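Plistdale Sock Library Opens Its Drawers Again for the Cold Months

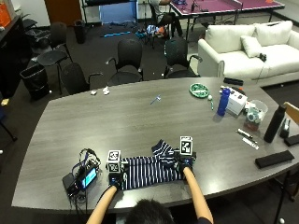
If you have ever stood in front of the dryer holding one good sock and wondering where on earth its partner went, the folks at the Plistdale branch library would like a word with you (a very friendly one, and probably with cookies). The sock exchange is back in October for its second year, and it has grown quite a bit since the spring, when the whole thing fit in a single drawer under the magazine rack.

The idea came from Yaowalak Onsri, who runs the children's desk and who had been saving her own family's odd socks in a pillowcase for longer than she cares to admit. She put out a note last year asking if anybody else had a pillowcase like hers, and my goodness, did they ever. By the end of the first month 70 socks had come in, and plenty of people went home with something close enough to a match that they were happy to wear it to work.

"My grandmother would have darned every one of them," Onsri told us while she cleared a shelf for the new drawers. "I can't darn to save my life, so I thought, well, let's at least introduce them to each other."

This year there will be somebody on hand who can darn. Cristóvão Falcão, who had the alterations shop on Gullar Street until he retired, has agreed to sit in the reading room from 4 p.m. until closing and show anyone who is curious how to mend a heel or a toe. He says wool is the easiest to learn on, thin dress socks are the most trying, and children pick it up faster than their parents do. Bring your own sock if you have one with a hole in it, and if you don't, he has a bagful at home that he would be delighted to share.

The rules are about as simple as they were before. Socks should be washed, please, and dry when you drop them off. Baby socks have their own drawer this time, next to the picture books, and so do the big thick hiking ones, which kept swallowing the smaller ones last year. You are welcome to take up to three without leaving any, and you don't need a library card to do it.

Ndung'u Bakery across the street is sending over cookies for the first afternoon, and Onsri is still hoping for a spare lamp or two for the mending table, as the light by the window goes early at this time of year. Lamps can be left at the front desk, and so can yarn in any color.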